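Week 4 handout: looking after the kitchen cell

Right, so this week we stop talking about arms in general and get our hands on one setup. I'm using the Kiswood kitchen because it's the one you'll all be marked on, and because I've broken it more times than anyone else in the building and know where the sore spots are.

Start with the base. Load the cell in the simulator, leave the arm parked, and check that the base sits where the setup sheet says it does. If somebody has nudged it by 30 mm (and somebody always has - last year it was me), every saved pose past the elbow will be off and you'll spend your whole Wednesday lab blaming the gripper. Fix the base first, save, then reload before you touch anything else.

Next, joint zeros. Send the arm to home and read the six angles off the side panel. Write them down, on paper please! Anything more than half a degree out gets re-zeroed one joint at a time, starting at the shoulder and working out to the wrist.

Then the gripper, my favourite part. Closing force is set in the tool file, and the version from Breathnach ships with it far too high for thin plastic. Bring it down to 26 per cent and try a slow lift. If the bottle slides, go up in small steps. If it jitters in the fingers, your contact settings are too stiff, so soften those before you fiddle with force again.

Last bit is the log. Yuxi Duan has put a blank one in the Pillbridge folder, and I'd like your base position, your six angles and your final grip value in it before you leave. Run number 2558 is a good one to compare yours against. Holding the bottle upright and just clear of the countertop is the pose I want you to save as your check pose, under your own initials. 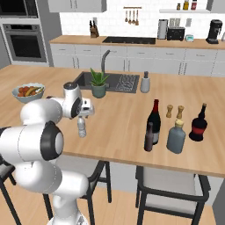
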